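Simulated robot goes on show at Prorkstead open day

03/07/2025

Visitors to the Carnov workshops in Prorkstead were given a chance to watch a two-armed robot at work in a computer simulation, and to take the controls themselves, at the firm's summer open day.

The simulation, called Skerura, was shown on a large screen in the main hall. It is used to plan and rehearse lifting jobs before any real machine is switched on. Carnov builds handling equipment for salvage yards and house clearance firms, and the objects in the simulation are the kind its customers deal with: doors, carts, toilets, sinks and cupboards.

Eimear Daly, who leads the simulation team, ran the first session. She began with the robot in a long, dark-sided corridor with a white floor, its left gripper right beside a slatted wooden cart and its right arm stretched out towards a toilet. Several panelled doors stood further along.
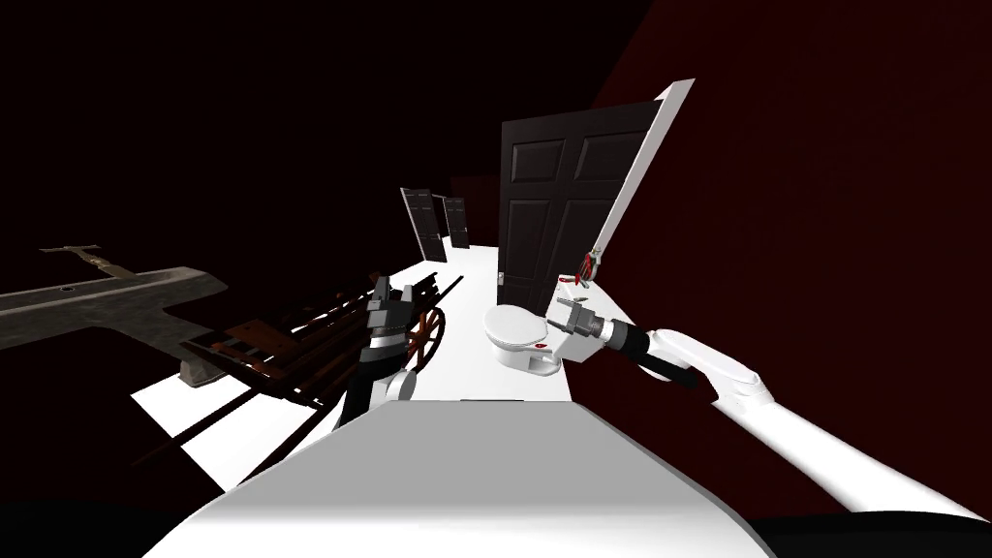
Can the people driving it see any more than the audience can?

They get the same picture from the robot's body and can switch to a view from either gripper, but they have no view from above. Carnov left that out on purpose, as most of the yards it supplies have no overhead camera either.

Daly told the audience that the awkward part of clearance work is the variety. A machine on a packing line meets the same box all day, she said, while one in a yard may have to go from a door to a cart wheel in the space of a minute. The team has built 618 objects for Skerura so far. Of those, 402 can be picked up or moved, and the rest are there to get in the way.

Each session lasted half an hour and ended with questions from the floor. One man wanted to know what happened if the robot dropped something on its own base. Daly said the program records the knock and carries on, and that the operator is shown the fault when the run is over. Another visitor asked if the arms could be set to work without anyone at the controls. They can for short, simple moves, she said, but everything on show at the open day was being driven by a person.

After the talks, visitors could try the controls at one of 5 desks along the side of the hall. Each had a screen and a pair of hand grips. Staff set the arms to move at a slow speed for beginners, and there was a queue for most of the afternoon. Younger visitors tended to go straight for the cart. Its wheel has eight spokes, which gives a gripper plenty to catch on, and from low down by the fingers it can be hard to judge how far off the rim is.
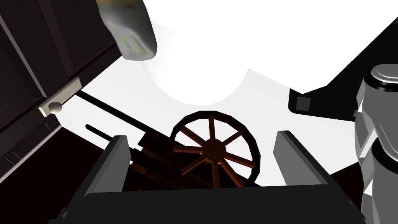 Jarlath Rafferty, the workshop manager, said the desks were the same ones used to train operators from Mac Giolla, a clearance firm which has been working with Carnov since last year. Its drivers spend two days on the simulation before they go near a real arm.

"They come in thinking it's a game, and then they spend the first morning trying to get hold of a door," he said. "By the second day they've slowed down. Slowing down is most of what we want them to learn."

Rafferty said the real arms were not running at the open day, though two were on display behind a barrier in the second workshop, where fitters explained how the joints are taken apart and greased. A worn set of gripper fingers was passed round for people to handle.

Carnov said 210 people had signed in at the front desk, more than the firm had planned for. The canteen ran out of sandwiches before two o'clock and the last simulation session was repeated for those who had missed it.

Some neighbours used the visit to ask about lorries on the lane behind the site. Rafferty said deliveries would move to the north gate later in July, once the new surface had been laid, and that a letter would go to nearby houses with the date.

School and college groups can book a separate visit to the simulation desks in term time. Places are free but limited, and under-16s must come with an adult. Bookings should be made through the Carnov front office in Prorkstead.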